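3rd July

Indigo vat, second attempt. Writing this up while my hands are still blue to the wrist (the gloves have a hole in them, I found out the usual way).

So the vat from last time went dead on me. Clear dark liquid, no coppery skin on top, hardly any smell. I fed it fructose, gave it a slow stir, put the lid back on and went off to do something else for 4 hours. When I came back it was olive green underneath with a nice bronze film, which is what you want! I should have trusted it earlier and not dumped the first one down the drain.

Swatches went in after lunch. I used the Saithong cotton, the plain weave, and two strips of the heavier Prumard twill left over from the apron job. Everything was scoured with soda ash first and soaked in plain water until it stopped floating. Onyekachi Uzor says I still don't scour long enough and she's probably right, the twill had a pale patch near the selvage that looked like wax to me.

Dips were short, a couple of minutes each, then out to air on the line until the green was gone. The cotton took beautifully. Twill is slower and wants more dips, and I kept bumping the strips against the side of the pot and stirring up the sludge at the bottom. Need to hang something in there to keep cloth off the sediment. A steamer basket? Will look for one.
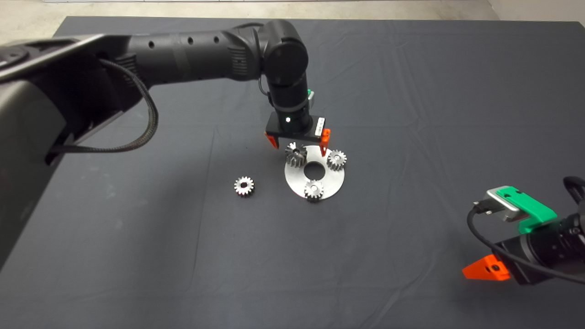
*Workshop table, dark gray cloth on.*

Rinsing used far more water than I'd like. I had the meter reading at 2743 before I started and forgot to write down the one after, so that's useless, but the bucket trips alone told me plenty. Next batch I want to try a first rinse in a still tub, with a splash of vinegar, and save the running water for the end.

Color notes, mostly for me: one dip is a washed-out sky, three is old jeans, six gets you a proper navy on the cotton. On the twill six dips looks like four. All of that is wet color, so check again when dry and again after a hot wash. The crocking test (white rag, hard rub) left a smear on every swatch over four dips, which I think is me rushing the airing between them.

Stock: 988 g of the Ploleo indigo powder left in the big jar, going by the kitchen scale. Lime is fine. Fructose is low, one more feed and it's gone. Onyekachi wants enough dyed cloth for the Nosesico stall by September and I said yes before doing any sums, so I'd better order soon.

Vat is covered and wrapped in the old blanket. Do not stir it if you're passing, please, just lift the lid and sniff. pH strips are in the drawer under the kettle.

To do: new gloves, fructose, label the swatches before I forget which is which.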